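Door bin refit faults on fridge task: force limit trips, then bin drops
Forum: Manipulation and Household Tasks > Faults and Safety

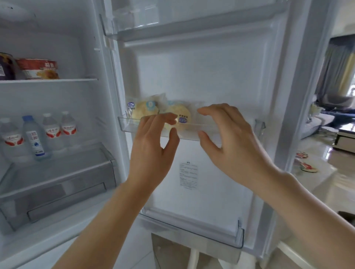
Middle door bin, both hands reaching to grip, both buns left in.

heydari_bench
Posted May 5, 2023

Looking for a second opinion on a fault before I change anything else.

Task is bin removal and refit on a domestic fridge door. The policy runs on a two-arm Skirkutel unit and was trained on head-camera recordings of people doing the same job, two hands to the bin as in the picture. Lift, hold, put back on the lugs, let go.

The lift is fine. The refit is where it goes wrong. In the last block of 339 attempts we had 71 failures, and they fall into two groups:

Force trip during refit. Wrist force climbs as the bin meets the door liner, the limit is hit, both arms stop and hold. Bin stays in the grippers. Annoying but safe.

Release with one side unseated. The controller decides the bin is home, opens both grippers, and the bin swings down off the side that did engage. On five of these it came right off and landed on the tiles. One cracked the front lip and left a sharp edge.

The second group is the one I care about. The arms are still moving back when the bin falls, and the operator's instinct is to reach in and catch it. Ours did, once. No injury, but his forearm was inside the arm envelope with the drives live. We have stopped runs until this is sorted.

Force limit is at the value Oltov shipped with the wrist sensors. Controller log shows no dropped packets. Camera calibration was checked the same morning.

tilewalker
Clear plastic against a white liner. I would look at depth before anything else. We had a stereo head that put the front face of a clear bin several centimetres behind where it was, and the lip came and went from one reading to the next. If your seated check uses depth at all, it is guessing.

heydari_bench
Seated check is wrist height plus a drop in vertical force on both arms. Depth is only used for the approach. I agree the approach depth is poor, but the grasp succeeds nearly every time, so I had put that to one side.

lowtorque
Then the check is the fault. A drop in vertical force on both sides tells you something is carrying the weight. It doesn't tell you what. If the left side is on its lug and the right is jammed against the liner by friction, you get the same reading. Open the grippers, friction goes, bin goes.

Easy to confirm. Pull the force traces for the drops and look at the sideways component just before release. I would expect it to be well off zero.

drarville_ops
I don't think it is the check. Look at the load. Two wrapped buns, loose in the bin, free to slide when it tilts. Your tare is taken once at the start, presumably with the bin level. Tilt it on the way out, the contents move to one side, and the two wrists no longer carry what the controller thinks they carry. We saw exactly this at Drarville with jars. Empty the bin first and rerun.

lowtorque
Jars, yes. A bun weighs next to nothing. You would be looking for a shift smaller than the noise on that sensor.

drarville_ops
The noise figure is for a sensor that has warmed up. Ours drifted badly for the first half hour. And the test costs nothing: take the food out, repeat the block, compare.

lowtorque
It costs a block of runs with a known drop hazard. I would not run it on that door until the release is made safe, full or empty.

heydari_bench
Traces are out. On four of the five full drops there is a steady sideways load on one wrist before release. The fifth is flat and I can't explain it. So lowtorque is mostly right, and I have one left over.

On the contents: the bin was never emptied in the training recordings either, so an empty bin is a change of task as well as of load. I will still do it, at reduced speed and with a soft mat down.

mod_fixtures
Leaving the cause to the rest of you. On the safety side:

- A falling bin should not be able to draw a person in. Mark a standing line outside the reach of both arms and put the stop button on the operator's side of it.
- Do not release both grippers together. Open one, wait, read the force on the other, then open the second. If the load comes back on the held side, close again and stop.
- Withdraw the cracked bin. Do not tape it.
- Write the catch down as a near miss. "No injury" is not the same as no event.

tilewalker
Staged release is good, but check what the held gripper does to the bin while the other side is open. With a stiff wrist it can lever the seated side off. We had to soften it first.

heydari_bench
Staged release is in, with the wrist softened before the first side opens. Standing line is down, button moved, near miss filed.

First results on a dummy door panel: more than 613 cycles and no full drops. Nine times the load came back on the held side and the arm closed again as intended. Force trips are unchanged, as you would expect from a fix that only touches release.

drarville_ops
A dummy panel has no gasket and doesn't swing. A fridge door moves when you push a bin into it. I would not call that a pass.

heydari_bench
Nor am I. It is a pass for the release logic only. The real door gives a few millimetres under load, and I now suspect that accounts for a good part of the force trips, as the arms push, the door moves off, and the target position is stale. Door clamp is being made up.

lowtorque
Would you clamp it? The people in your recordings had a door that moved. You will fix the trips and then have a policy that only works on a clamped door.

heydari_bench
For diagnosis only. Clamp on, count the trips, clamp off, count again.

Empty-bin block is booked for after that. The flat trace is still open, and if anyone has seen a drop with no sideways load beforehand I would like to see the log.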